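Teaching by hand: cloth folding at Carndale

Notes and pictures by Derek Whiteley, 11/7/18

I went to Carndale expecting to be told that folding was solved. The sales sheet from Brinar more or less says so. What I got was a long afternoon with Keerthana Rai, who steers both arms by remote control and is far more careful in her claims than the people who print the leaflets.

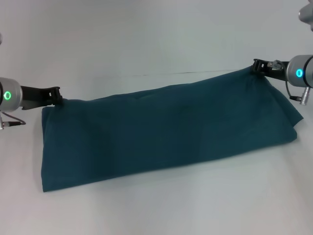

Both far corners held, the near edge still on the table. The right side is higher than the left, and there is a flap doubled over at that end. A person would shake it out without thinking. Whether a machine picks that up from watching is the question I kept asking.

What the numbers cover

The team has 694 recorded runs of the folding task, of which 552 were kept. I asked what was wrong with the rest. Mostly dropped corners and second thoughts, said Rai, plus a few where the operator sneezed. I would have liked to see the dropped corners kept as well - a machine that has only been shown tidy work has little to go on when the work gets untidy.

The Gunawan method, so called

Everett Hutchins prefers to take hold of the arms and move them himself. He calls this the Gunawan method, after the lab where he learned it. It feels natural for one arm. With two arms and a cloth he runs short of hands, and he admits that he goes back to remote control for anything wider than a tea towel.

How long it takes

Rai needs around 20 minutes to settle in before her runs are worth keeping. The sales sheet leaves that out. It also leaves out who pays for her time, and I couldn't get a straight answer on that from anyone in the building.

Still to see

Marijke Cuypers has offered to show me the same task at Skastness, where they use a different cloth and a new operator. I have asked for a cloth that the machine has never been shown. She said she would think about it.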